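Chapter 5
Chores and Machines

5.1 The question this chapter asks

A dishwasher is a robot by some definitions. It senses the temperature of the water, follows a program, and does a job that people used to do by hand. Few of us think of it that way, mostly because of what it leaves out. Someone still has to scrape the plates, load the racks, pick out the one cup that doesn't belong there, and put everything away afterward. The washing was the easy part to hand over. The rest of the job is still waiting in the kitchen.

This chapter looks at that remaining part. Chapter 4 dealt with machines bolted to a factory floor, which repeat one motion on parts that always arrive in the same spot. Here we ask how far machines have come with work that changes every time: clearing a table, sorting a bin, folding a towel, restocking a shelf. The short answer is that single steps of these chores can be done fairly well and whole chores cannot, at least in a home or a shop that hasn't been rearranged to suit the machine.

5.2 Picking things up

Nearly every chore begins with picking something up. A person does this without planning it. You reach into a grocery bag, feel an orange, and close your hand with enough force to hold it. If it slips, you squeeze harder before you have noticed the slip.

A machine has to get the same result by other means. It must find the object, decide where to take hold of it, move there without knocking anything over, close, and then judge whether it has a grip. Many machines used in research do this with two fingers that press toward each other. Two fingers are cheap, sturdy, and simple to control. They also touch an object in very few places, so a curved or smooth shape can roll or tilt between them.
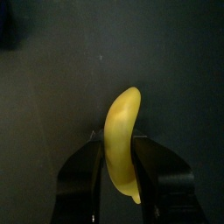 Kaj Bergmann objects that fruit makes the problem look smaller than it is, and that anyone who wants to know whether a machine is ready for a kitchen should hand it a wet plastic bag. His point is a fair one. Firm objects with a clear outline were among the first that machines learned to handle. Bags, cloth, cables, and anything with liquid in it came much later and still go wrong often. When you read a claim that a machine "can pick up household items," look for the list of items.

5.3 One step and the whole job

Suppose a machine succeeds at each step of a chore 95 times in 100. That sounds good. If the chore has twenty steps, and any failed step ruins the job, it will finish from start to end only a little more than a third of the time. Putting away a bag of groceries has well over twenty steps.

The trial at the Zisik store in Cheon shows the same thing on a shop floor. The store ran a shelf-stocking machine made by Cluritz through the month of July, in the evening after closing. Over the month it was given 1,678 items to place. Most went onto the shelf correctly. The staff log, kept by Dagný Frandsen, gives more space to the others: jars set down on the edge of a price strip, packets pushed over by the packet behind them, cartons placed in the right spot with the label to the wall. None of these took long to fix. But a person had to be there to fix them, and for the first 3 weeks the store saved no working hours at all.

In the last week the hours did drop a little. The machine had not improved. Frandsen had stopped giving it the packets.

Her change is a common one. People who work with such machines learn which tasks to hold back, and the chore gets divided along lines that have little to do with how it was done before. We will return to the Zisik log in section 5.6, where you will need the table of item types.

5.4 Why homes are harder than shops

A shop has wide aisles, even lighting, and goods that come in known sizes. A home has a rug with a turned-up corner. Its drawers stick, its owners move the chairs, and the sugar is in a jar that used to hold coffee. The Prundola project, which we take up in the next section, tested one machine in 5 apartments with the same floor plan. The task was to carry cups from a table to a sink. Results in the best apartment were more than twice as good as those in the worst, and the main difference was clutter on the counter beside the sink.

Before reading on, choose a chore you did today and write down its steps. Mark the ones where you had to feel for something, change your mind, or move another object out of the way. Keep the list. You will use it in the exercises at the end of the chapter.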